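3.2 Seasonal movement in edge-glued maple worktops
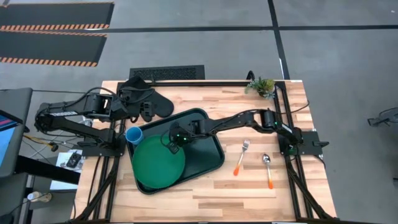
Figure 2. Striped maple-colored butcher-block top.

What determines how much a worktop of this type changes in width over a year? The change depends mainly on the moisture content of the wood at assembly, the range of indoor humidity it meets afterward, and the angle of the growth rings in each strip. Strip width has a smaller effect, and the glue line has almost none once it has cured.

We use cookies to improve your experience on this site. By continuing to browse you accept our cookie policy. Accept / Manage preferences

Wood takes up and gives off water until it is in balance with the surrounding air. Along the grain the resulting change in length is small enough to ignore in furniture. Across the grain it is not. Maple moves more in the direction tangent to the growth rings than in the radial direction, and a top glued from mixed strips will therefore show a movement somewhere between the two. Earlier shop guidance treats the whole panel as flat-sawn, a safe assumption for sizing slots but a poor one for predicting gaps at a fixed edge.

The panels in this study were made at the Dretmont shop from a single delivery of hard maple. Strips were ripped, turned so that the ring angle at the face varied as little as possible, and glued edge to edge. After pressing, each panel was left to rest for 9 days before planing. The panels were then divided between two sites. The Nollport site is heated in winter without added humidity. The Juder site is kept at a near-constant humidity throughout the year and served as the control. In all, 44 panels were measured, each with a finished width of 910 mm.

Width was read at both ends and at the middle of each panel with a steel rule fixed to a stop block. Readings were taken by the same person at each site (L. Lysenko at Nollport, S. Mamani at Juder) at 9 a.m., before the rooms were in use. Moisture content was read with a pin meter at the underside. Pins were placed in the same strip each time — a small point, but neighboring strips in one panel often gave different values, and moving the pins would have hidden the seasonal change.

At Nollport the panels were widest in late summer and narrowest in February. The difference was some 2 percent of the moisture scale smaller than the room readings alone would suggest, a gap we attribute to the oil finish, which slows exchange with the air without stopping it. Panels oiled on one face only cupped toward the drier side and stayed cupped into June. Panels oiled on both faces remained flat within the limit of the rule. The control panels at Juder showed no seasonal pattern.

Fastening had a clear effect. Tops held by screws in slotted holes moved freely, and the screws showed bright wear marks along the slots when removed. Tops held by screws in round holes could not move, and two of these opened at a glue line near one end. In both cases the break ran through the wood beside the joint. V. Sydorenko has noted the same kind of failure in stair treads, where the cause was again restraint at the edges and the adhesive was sound.

The Le Goff method of estimating movement, which takes ring angle as a single average for the panel, gave values close to those measured for most tops. It did less well for panels with a few very steep strips grouped at one side. For these we recommend adding the expected movement strip by strip. The extra work is slight if the ring angles are marked on the end grain before glue-up — after planing and oiling they are harder to read. The effect of repeated oiling is treated in Section 3.3.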